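Shared tables: surface care and small storage

Jul 31, 2020

The gray tables in the Brostville building are now on the same cleaning schedule as the Preltby site. Wipe the top with a damp cloth and a drop of dish soap, then dry it with a second cloth. Abrasive pads leave shiny patches on a matte finish and should stay at the sink.

Laptops may remain on a table between sessions if they are closed and pushed to one end. Chargers go back in the drawer. 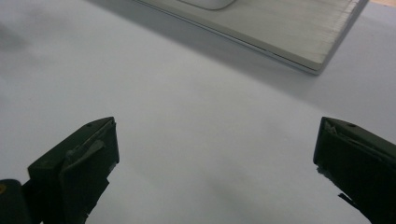

Spray cleaner is applied to the cloth, never to the table. Allow 4 minutes of drying time before putting paper down.

Geetha Gowda has also revised the storage list. Wire racks with two shelves are approved for tabletop use, up to a load of 50 pounds, and should stand toward the back so that the near half remains free for work. Small items go in clear containers with lids — square ones waste less shelf space than round ones.

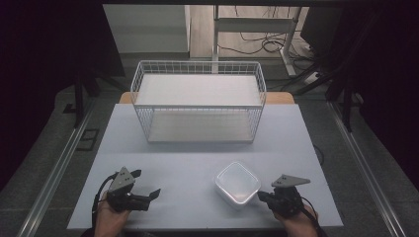

Labels belong on the lid and on one side. Food containers used for parts or supplies must not go back to the kitchen, even after washing. Racks are ordered under item 2328 and lidded containers under item 1064, both from the Shenoy catalog. The older Imico racks can stay in service until September, when the shelves will be checked for chipped coating.

Requests for extra containers go to Geetha by email, with the table number in the subject line.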